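Ticket 321: Guest column showing up twice in Tornau newsletter
Opened by: Elif Naz Yüksel, audience desk
Priority: High (was Low until the publisher got both copies)

20/01/2024, 08:40. Subscribers to both Tornau and Umden got the MacBrayne column two times. 284 complaints so far, one of them in verse.

09:15. Merged list has no dedupe on email. Buklow export treats capital letters as a different person.
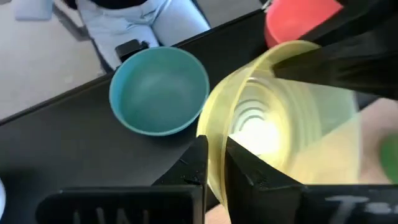
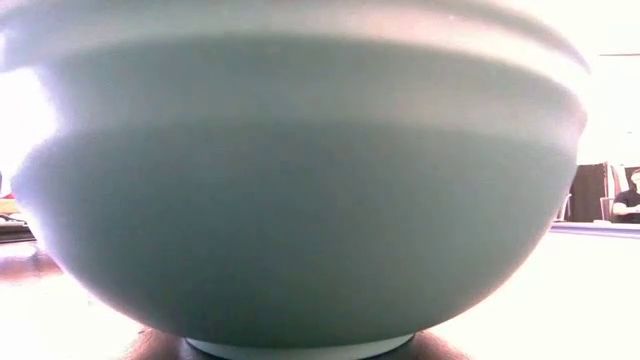
Images 1 and 2: yellow cup, green bowl.

09:50. Both loaded. Headline still reads "Guest Column Title Goes Here," a bold editorial choice.

10:30. Lowercased all addresses, reran the merge, removed more than 500 twins. Test list got one copy each.

11:05. Apology email drafted. Please, please send it once.

Status: Waiting on publisher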